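Pramitz Poetry Binder, the A5 one. Four stars, maybe three and a half, depends how my wrist feels.

Quick one as I've got a train. Bought this in April because the manuscript had got out of hand. 41 poems, most of them in three versions, living in a shoebox and two carrier bags. A first collection is supposed to have an order. Mine had a smell.

So. It's a ring binder for people putting a book of poems together. Cloth cover, nine coloured dividers, a pad of 200 punched sheets, and a fold-out strip at the back they call the running order. You write titles on little tabs and slot them along the strip and shuffle them about. Basically index cards on a string but tidier.

## The running order strip

Best thing in it by miles. I'd had the mother poems all together at the front, seven in a row, and on paper in a pile I never noticed how heavy that was. On the strip you see it straight away. Great clump. Moved three to the back, put the canal sequence in the middle, and the whole thing started to breathe a bit. Took an evening. I'd been stuck on it since before Christmas.

Strip holds 29 tabs. Yes, 29. For a full collection. Most first books I own run well past that, so what were they thinking? I ended up leaving the rest in an envelope and swapping them in, and two went missing under the cooker. One was the title poem. If you write pamphlets you'll be fine. If you write long, buy a second strip, and they do charge for it, cheeky.

## Paper

Nice. Cream, takes pencil well, takes fountain pen if you blot. Bit of ghosting with a wet nib. Lines are very faint so a prose poem sits happily and a long-lined one doesnt look caged. The holes tear if you take sheets in and out a lot, and you will, as that's the point of the thing. Mine went at draft five of the villanelle. Reinforcers fixed it.

## Rings

Stiff. Really stiff. Broke a nail. Loretta Castellanos had a go at the interval at Prollthorpe and she couldn't do them one-handed either. They've loosened since, a little.

## Dividers

Nine is too many, I used four. They're labelled already (Elegy, Love, Place, Form and so on), and I find that bossy. Where does a poem about your dead dad's allotment in terza rima go? Turned them round and wrote on the backs. Plain ones next time please, Pramitz.

## Against the others

Had the Plillen before this. Cheaper, plastic, pages fall out, no strip. Fine for workshop handouts. Lyle Delacroix swears by the Begay folio, lovely object, real weight to it, but it's a folder really. You open it and there's your mess again in a nicer coat. If you already know your order then get the Begay. If you don't, this one.

Didn't try the online bit. There's a code inside the cover for sequencing exercises and I lost the card.

## Reading from it

Took it to the open mic to test. Lies flat on a lectern, good. Turning pages is loud, those rings click, and in a quiet poem everyone hears. I'd take loose sheets for a reading and keep this at home on the desk. The A5 size means anything over about a sonnet and a half goes over the page too, so I had a line break where there wasn't one. Got a sigh for it. Keeping it in.

Would I buy again? Yes, with plain dividers and a longer strip. Sent the manuscript off in the end, in an order I can defend, and I couldnt have said that in March.
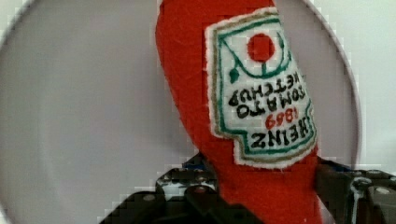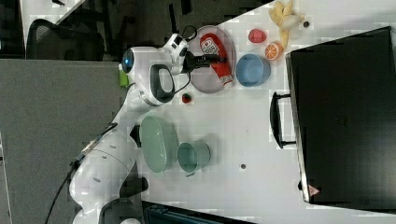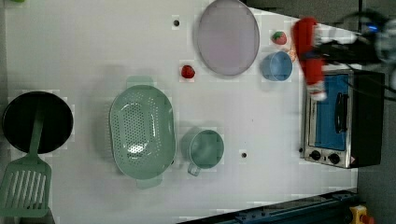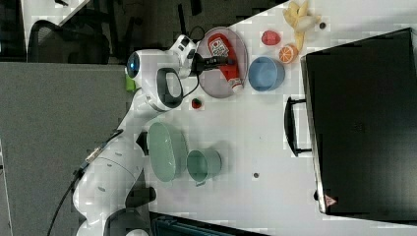 Mei Haddad: Agree on the strip, disagree on the dividers. I kept the printed labels and they showed me I had no love poems at all, so I wrote two. You can get more on the strip if you cut the tabs in half lengthways and stick to short titles. Doesn't help if yours are all "Lines Written on the Occasion of" whatever. Has anyone found reinforcers in cream? The white ones look like polo mints all down the margin.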